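PRESS RELEASE
For release: February

Shared workshop arm gets its first public outing at Oyewole

Hello from the back bench at Oyewole! I'm Fiifi Sulemana, and together with Chiamaka Okoro I've spent the winter putting a robot arm to work in our shared workshop. We call the project Plunov, and we'd love people to come and see it before the month is out.

Plunov does one job, picking up little wooden cubes and moving them between boxes. I know, it doesn't sound like much (my mum was very polite about it). But we both came to this with no robotics background at all, and getting a gripper to close on a block without flinging it at the wall took us most of the dark evenings we had. Chiamaka wrote nearly all of the control code. I did the bolting, the cabling and the swearing.

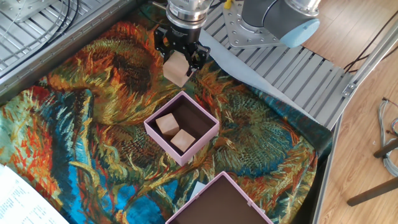
We keep a log of every practice run, and the last batch was 330 picks over 12 evenings. The misses mostly come down to a cube sitting at an awkward angle, so Chiamaka is rewriting the bit that decides how far to turn the wrist before the fingers shut. She reckons another fortnight. I'd say longer, but she's been right more often than me so far.

"I wanted something I could take apart and understand," says Chiamaka. "If a move goes wrong I can find the line that did it, change it and go again before the kettle's boiled."

The open evening starts at 7pm and there's space for about 70 people in the workshop, so do drop us a line if you're bringing a group. We'll run the arm in short sessions and you can have a go at the controls in between, children included as long as a grown-up stays with them. Entry is free. Tea is by donation, and there'll be cake if I get organised.

We're also putting our code and build notes up for anyone to use, mistakes and all, under the name Prutia. If you've got a half-finished arm in the spare room, come and compare notes!

Contact: Fiifi Sulemana or Chiamaka Okoro, Plunov, care of the Oyewole workshop desk.

ENDS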